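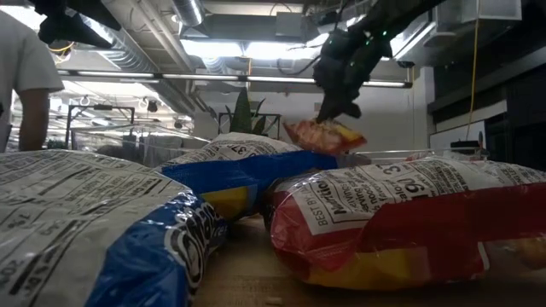 Home | Stories | Poems | Submit | About

Filed under: Short Fiction, Under Five Minutes

The Snack Table

My sister got the flat, my brother got the car, and I got put in charge of crisps. I'm not bitter! Somebody has to do the crisps at a family do, and Mum said I had a good eye, and I was forty-one years old and so pleased I went pink.

The do was for Dad leaving Vermeulen after a working life of cardboard boxes, and we'd hired the upstairs room in Clatbridge (the one over the carpet shop, with the heating you can't turn off, even in November). I got there two hours early with the big bags in my arms like a litter of puppies. Blue ones for the uncles. Red and yellow for everybody else. Then the little bags, which were for the children, and which the uncles always pinch.

I had a system. Big bags flat on the table, backs up, so people would have to turn one over and maybe speak to each other while they did it. Little ones in the middle. I moved a little one from the left to the right. I moved it back. I read the whole of the nutrition panel on a bag I'd no intention of eating, and then I ate a different one, standing up, and brushed the crumbs onto the floor, and then felt bad and got down on my knees after them.

That's where I was when my brother came in. He'd driven up from Hidetska, where he lives with no curtains and a very expensive kettle, and we hadn't spoken since the business about the flat.

"What are you doing down there?" he said.

"Crumbs," I said.

He put his coat on a chair and looked at the table for ages. I waited for the remark. There's always a remark.

"When we were kids," he said, "you used to lay these out for your bears. You used to call it Prison. They had to stay in till they'd shared."

I'd forgotten that completely. Prison! The bears in a row behind the clothes horse, one bag between the lot of them, and him on guard with a wooden spoon.

"You always let them out early," I said.

"They'd suffered enough."
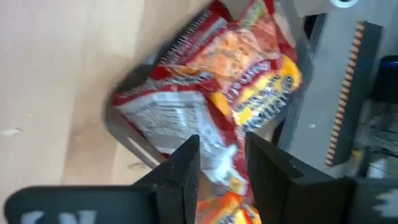 One bag between the lot of them.

He picked up a little one and pulled at the seam, and it wouldn't go, and he pulled harder, and you know what happens next. I found bits in my hair at bedtime. We were both back under the table when Dad walked in wearing his good tie, and he stood there holding the door and asked if we were friends again or just hungry.

"Hungry," said my brother, and passed me what was left in the bag.

Get a new story in your inbox every month. Enter your email to subscribe.

Previous story | Next story | Back to top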